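Household Skills, Unit 5: Washing Up by Hand

Notes by Sheena Dunbar

Welcome back, everyone! Last time we talked about laying a table, and now we come to the part that most of you groaned about. I happen to love it, and I hope a few of you will come around by the end of October.

Start by scraping the plates and stacking them by kind, with forks and knives kept together so you don't go fishing for a blade under the suds. Glasses go first, then cutlery, then plates and bowls, and the greasy pans last of all - change the water when it turns cloudy, please, even if you feel you could squeeze out one more plate. Bottles need a brush with a long handle (a sponge will never reach the bottom, however hard you push).

Keep your soap, brush and sponge within arm's reach of the basin. 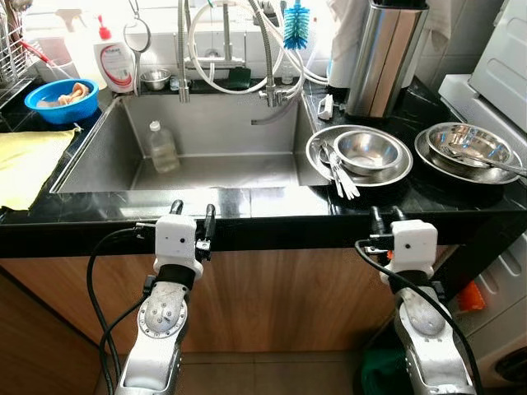

Page last changed: October, 5:56 pm

The blue bottle brush hangs up against the tile, and the dish soap with the red pump stands on the ledge behind the sink, where a wet hand can get to it. Steel plates and bowls stack nicely beside the basin, as they do here on the right.

For next time, read the Weerasinghe handout on drying and putting away, and bring a clean dish towel of your own.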